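Las pinzas de los robots, probadas una a una

¡Hola otra vez! Si me leíste en julio ya sabes que me paso el día entre máquinas, y que muchos me escribisteis con la misma pregunta: ¿por qué los robots no tienen manos como las nuestras? Pues hoy toca responder, que llevo días con las pruebas y tengo muchas ganas de contarlo.

Primero haz una cosa conmigo. Coge un lápiz de la mesa. ¿Ya? Ahora cógelo otra vez, pero fijándote en los dedos. Seguro que has usado sobre todo el pulgar y el índice, y los demás han ido detrás, medio de paseo. Con dos dedos que se juntan se pueden hacer muchísimas cosas: coger una galleta, pasar una página, quitarle el tapón a un rotulador (si no está muy apretado). Por eso muchas manos de robot tienen solo dos dedos. Las llamamos pinzas.

En nuestro taller, que se llama Brarwood, estamos comparando dos. Una es la Stendevov, con dedos duros y lisos. La otra es la Skulia, que lleva los dedos forrados de goma. Las dos se abren y se cierran igual, así que si una coge mejor un objeto que la otra, casi siempre la culpa (o el mérito) es de los dedos.

¿Y qué les hacemos coger? Tenemos una caja con 12 objetos: una cuchara, una esponja, un huevo de plástico, un calcetín enrollado, una pieza de construcción muy pequeña que se pierde todo el rato... Con cada objeto hacemos cinco intentos. La regla es que la pinza tiene que levantarlo, llevarlo hasta un plato y soltarlo dentro. Si se cae por el camino, no vale, ¡aunque caiga justo en el plato! (Esto lo discutimos mucho. Yo quería que valiera.)

El huevo es mi favorito. Con los dedos lisos se escurre hacia delante, como el jabón en la bañera. ¿Te ha pasado? Aprietas más fuerte y se escapa más deprisa. Con la goma va mucho mejor, y la razón tiene un nombre que vas a oír muchas veces en el cole: rozamiento. Es la fuerza que frena dos cosas cuando se frotan. La suela de una zapatilla tiene mucho rozamiento con el suelo; un calcetín en un suelo encerado, poquísimo, y por eso patinas por el pasillo.

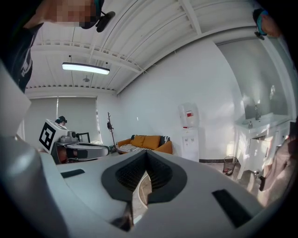 Pero ojo, la goma tampoco gana siempre. Con el calcetín enrollado da igual una que otra, porque el calcetín ya se agarra él solito. Y con la pieza pequeña pasa algo que no me esperaba: la goma la sujeta bien, pero luego le cuesta soltarla. Abres la pinza y la pieza se queda ahí pegada, tan tranquila. Los dedos lisos la dejan caer a la primera.

También cuenta la fuerza. Tú aprietas distinto un globo y una pelota de tenis sin pensarlo, porque tu piel le va contando al cerebro lo que nota. Muchas pinzas no sienten nada de nada. Para ayudarlas se les pueden poner sensores, que son como trocitos de piel muy sencilla, o una cámara cerca de los dedos, y entonces el robot puede mirar lo que tiene delante antes de cerrar.

¿Y quién decide cuándo se cierra la pinza? El controlador, que es el ordenador que manda las órdenes. El nuestro se llama Mazandarani y es un poco testarudo: si le pides que cierre despacio, cierra despacio, aunque el objeto se esté cayendo. Hay que explicárselo todo con muchísimo detalle, como si le dieras instrucciones para hacer un bocadillo a alguien que no ha visto nunca el pan.

De momento llevamos apuntados 142 intentos entre pruebas de verdad y ensayos, y el cuaderno está lleno de borrones míos. Los resultados completos los publico el 15 de agosto, con su tabla y todo.

Mientras tanto puedes probarlo en casa. Busca unas pinzas de cocina y pide a un adulto que te ayude a ponerles una goma elástica ancha en cada punta. Intenta coger una uva, un dado y una cuchara, primero sin gomas y después con ellas. Apunta las veces que se te cae cada cosa. Y si la uva sale volando, ve a buscarla antes de que alguien la pise.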